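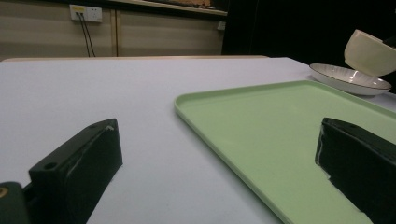

The bowl tilted over the plate, from one gripper's own camera.

When the clocks don't agree

By Hazem Ashour
Monday, October 10, 2022
60 shares | 2 comments

I owe you all a proper update on Stemness, and I've been putting it off, partly from busyness and partly (let me just say it) because I was embarrassed. We lost a good chunk of the summer's work to a fault that was sitting in plain sight, and it was me who signed off on the setup. So pour yourself something warm, this is going to take a while.

If you're new to the blog, Stemness is our little project at Cistetden to teach a two-armed robot to do table chores by showing it how people do them. The person doing the showing holds a gripper in each hand, every gripper has its own camera, and there's another camera looking over the whole table from above. The left gripper is called Irine and the right one is called Thomas. I didn't name them, they came to me that way, and by now I'd feel rude calling them anything else.

The chores are as plain as can be. Pick up the bowl, put it down on the tray, tip it, put it back by the plate, that kind of thing. You would be surprised how fond a person can get of a cream-colored bowl after a few months in its company! By the end of July we had 2,000 recordings, and I remember walking out to my car feeling like a man who had finished painting a house.

Then we trained the robot on them, and the robot started dropping things.

It didn't happen every time, and that made it so much harder to pin down. It would come in over the rim very nicely, close its fingers just a little too soon, catch the edge of the bowl and send it skidding. On other tries it lifted before it had finished closing. One afternoon it tipped the bowl while it was still on its way to the plate, and the bowl went off the table and broke, and a piece landed close enough to somebody's shoe that we stopped for the day. We'd been standing within arm's reach of that robot for weeks, leaning in to see better, and I don't like thinking about that part very much.

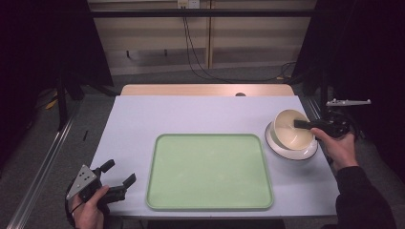 Why didn't you just check the timing first, a reader wrote to me when I mentioned all this in passing last month, because with that many cameras it's always the timing. Well, yes. I wish I'd had that email in July. We checked the fingers first, and then the motors, and then the fingers again. We put new pads on. I spent two whole evenings reading about friction, which I now know a fair bit about and have no use for.

What was really happening is that Thomas kept his own time. Each gripper stamps its recordings from a small clock inside it, and both clocks are supposed to be set again at the start of every session. Irine's was. Thomas took the first setting of the day and then quietly ignored all the others, so by the late sessions he could be roughly 300 milliseconds away from everybody else. That's hardly a blink to you and me. To a robot trying to learn exactly when a hand closes on a rim, it's the difference between holding the bowl and shoving it.

The reset did send back a message, by the way. It said the command had been received. I had taken that to mean the clock had been set, and those are two different things, as I've since explained to myself many times in the shower.

We found it in the dullest way. I had the overhead recording open next to Thomas's, one of those moments where his fingers are down inside the bowl, and I was stepping through both of them side by side and drinking cold coffee. In one the bowl was moving. In the other it hadn't started yet. I must have gone back and forth over that spot for ten minutes before I called anyone over, I so badly wanted it to be my own mistake with the mouse.
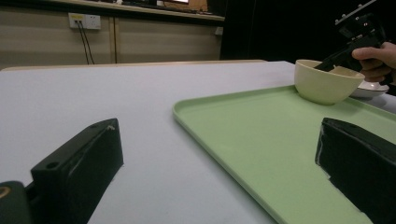 What we changed

First, the grippers. Before each recording, the person holding them taps the two together once in view of the overhead camera, and the software looks for that tap in all three recordings. If it doesn't line up, the session won't start. It's a bit like a clapperboard, and yes, some of us say "action."

Second, we read the clock back after setting it. I know. I know.

Third, and I should have started with this one, there's now a line of tape on the floor around the robot, and you stay behind it whenever the arms are powered. Anything it practices on for the first time is plastic. The real bowl comes out later, once we trust the thing a little.

As for the old recordings, the morning ones are mostly fine and we're keeping them. The afternoon ones we're trying to shift back into line, slowly, and where the drift wandered too much in the middle of a session we're letting them go. I was sad about that for a day or so and then I got on with it. Thomas has a new clock board coming, and until it's fitted Irine is doing the one-handed chores on her own.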